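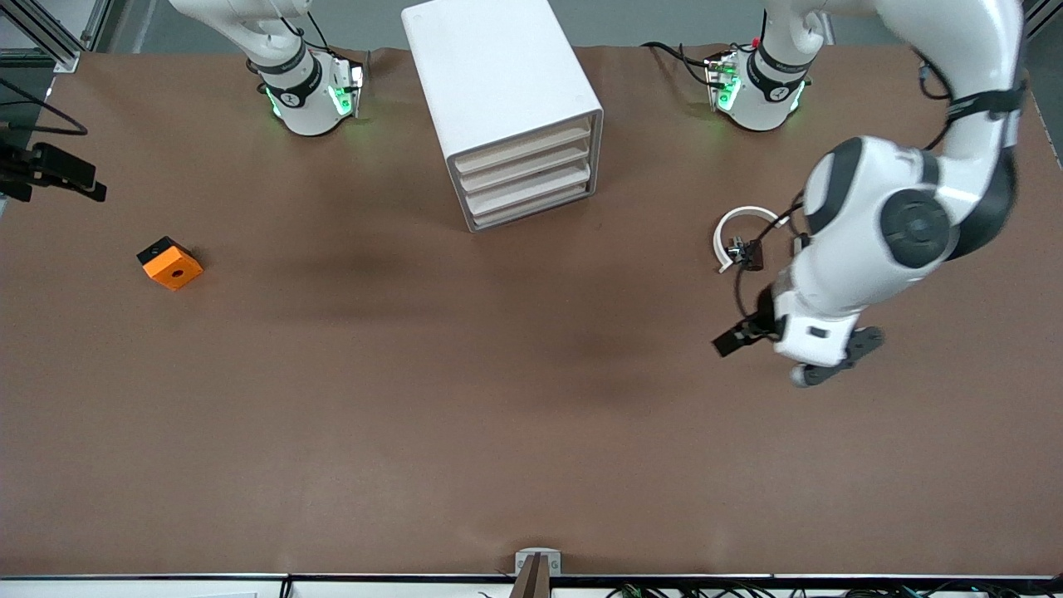

Jimell 白色抽屉小柜 用了快一个月，随手写几句

2024年1月1日 星期一

放假在家，趁有空赶紧写了，不然又拖。

12月初下的单，180块，包邮。同价位还看过Herkent那款，带轮子，我放桌面上用不着轮子，pass。Ogura的好看是好看，贵了40，没舍得。

先说外观。白的，就是普通白，不发黄。放在棕色桌面上挺干净，不抢眼。我桌子是哑光面，本来担心柜子会打滑，用到现在没怎么跑过位。拉抽屉猛了会动一点点，另一只手扶一下就行。

抽屉。这个是重点。刚到手的时候涩，第一天拉得我有点火大，想退。后来拿蜡烛在滑轨上蹭了两下，顺了。现在单手能拉开，东西装太满还是会卡一下。没有防脱落的卡扣，拉到头会整个掉出来，我掉过两次，回形针撒一地……家里有小孩的注意。

容量别抱太大希望。我放的是：充电线、电池、小螺丝刀、便签、一堆不知道哪来的夹子。A4纸放不进去，得折。页面上写的尺寸是外尺寸，内里小一圈，买之前一定问客服要内尺寸，我就是没问。

安装：不用装，到手就能用。这点好评。

味道：开箱有一点，敞着晾了两天没了。

清洁：湿布擦就行。白色嘛，沾了笔油比较难搞，酒精棉片能擦掉大半，边角那里还留了个印子，算了不管了。

柜顶能放东西，但别放重的。我压过一摞书，最上面那个抽屉立马变紧，拿走就好了。现在顶上基本空着，桌面前半块也尽量留出来，干活的时侯舒服很多。以前线啊夹子啊全摊在桌上，找个东西翻半天。

客服一般。问能不能单买抽屉，隔了一天才回，说没有配件。说明书就一张纸，没啥好看的，扔了。

同事买的是Jimano的，54块，小一号，塑料薄，捏着会响。名字跟这个像，不是一家，搜的时侯看清楚，我差点下错单。

评价区写着3,945条好评，翻了翻，好多是刚收到货就写的，参考一下得了。

打分的话，外观4分，抽屉3分，性价比4分。要是做活动降到140，可以买。原价的话再看看吧。

要内尺寸的留言，我晚点找尺子量一下补上来。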